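Can a machine tidy up yet?
10 May 2020

Readers keep asking when they will be able to buy something that clears the table after tea. The short reply is that it won't be this year. Iona MacLeish, who runs the home tasks trials at Zurnow, has spent the spring on exactly that sort of job, and she sent us her notes last week.

Her list is deliberately dull. Pick up a paper cup that has fallen over. Wipe a small whiteboard without pushing it off its stands. Put a soft toy back where it belongs. A child of six would manage the lot before the kettle boiled, and would probably complain about being asked.

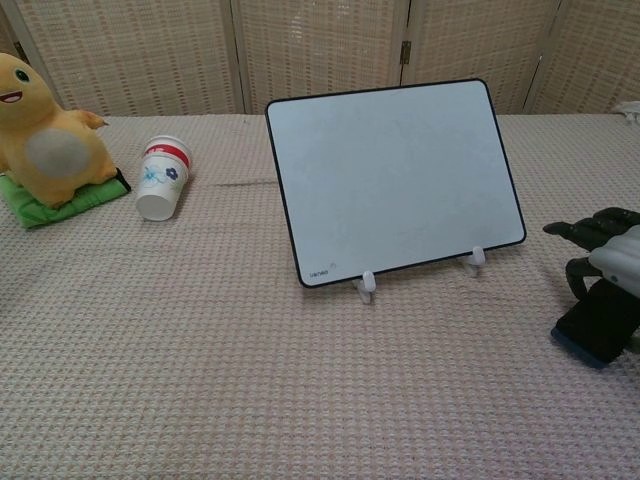
The cup gives more trouble than you might think. A paper cup weighs next to nothing, so a hand that closes a little too hard crushes it, and one that closes too gently knocks it further away. The Zurnow team ran the cup test 92 times. MacLeish says the results improved once they slowed the fingers down, but a single pick-up can still take 2 minutes, and a person has to stay close to the stop button throughout.

Wiping is a different problem. The hand has to press firmly enough to shift the ink and lightly enough to leave the board standing. Soft things are harder again, as they change shape when held. Cloth on the table doesn't help either, because it can ruck up under the fingers.

Shop floors are further ahead, mainly because everything there stays put. Verschueren has had 4 arms packing cartons since last August, and Kovum is fitting a similar line. Neither firm has plans for the home.

MacLeish will repeat the trials with a new set of fingertips from Stotorix. We have asked her for the figures when they are ready and will print them in a later issue.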